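Hundarus Household Scene Pack for Student Robotics Clubs
Simulated pick-and-place tasks, classroom license

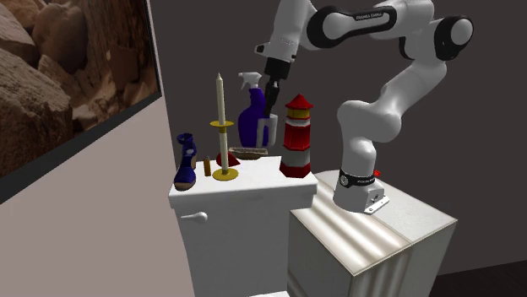
One club adviser wrote to us that the kitchen scenes were too easy by spring, and that what the students wanted was clutter in awkward places, with a score sheet to match. The bathroom set was added after that.

Tasks in the set use a Franka arm on a fixed pedestal and a shelf of everyday objects, among them a spray bottle, a boot and a candle in its holder. Students write the grasp and the path. A run is marked down for every neighboring object knocked over.

What's included
11 rooms, 400 object models
Seven graded tasks per room
Score sheets in the Kosport league format
Teacher notes, printable

Requirements
Pramader simulator, current release. Runs on ordinary lab desktops. A graphics card is recommended for more than one arm at a time.

License
$600 per school per year, unlimited seats. Clubs entering the Fraser Cup can apply for the entry rate until the end of August. Renewals keep all saved student work.

Not included: gripper editor, sold separately.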